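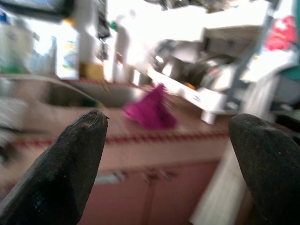 Figure 1. The sink bench at the Padstead flat, with the magenta cloth.

3.2 Where the cloth lives

Our brief was to find out why shared kitchens at Padstead never stay tidy. We began with grand ideas about storage and ended up, by week two, writing mostly about one cloth.

The cloth in Figure 1 is bright pink-purple, on a pinkish-beige bench, above salmon cupboard doors. We had assumed a cloth gets left out when people fail to notice it. This theory was retired.

We logged 129 wipe-downs during September. The cloth was hung up after 16 of them. Otherwise it was dropped in a heap wherever the wiping stopped. Asked about this, the tenants said it was "drying". We tried it on our own bench, and a heaped cloth was still damp the next morning.

The cupboard under the sink has two perfectly good handles. Our first fix was to hang the cloth on one of them, at a cost of nothing. It lasted four days, as the cloth came off whenever somebody opened the door. The second was a stick-on rail from Chidiac, which used $4.75 of our $200 budget. Results for the rail are in Section 4, and the colour of the cloth is outside our scope.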